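Work and Automation, Unit 3: When the Robot Joins the Shift
Course handout, March 2023

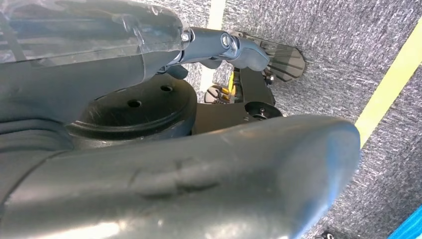 Our main case is Stuvora, a packing firm with 109 people on its floor. Last November it gave the dullest part of the job, moving small parts from bin to tray, to robot arms. What I love about this case is how much the people's work changed while their job titles stayed the same!

Packers now set up the arms, clear jams and decide which parts still need a human hand. Of the 100 part types in the first trial, the arms took 85. The rest went back to the packers, who had plenty to say about why (great reading, see the interview pack).

For next class
Read the Cemari chapter on job design.
Pick one task you know well and mark the steps you would hand over.
Bring one question about pay or training. Who should get the time saved?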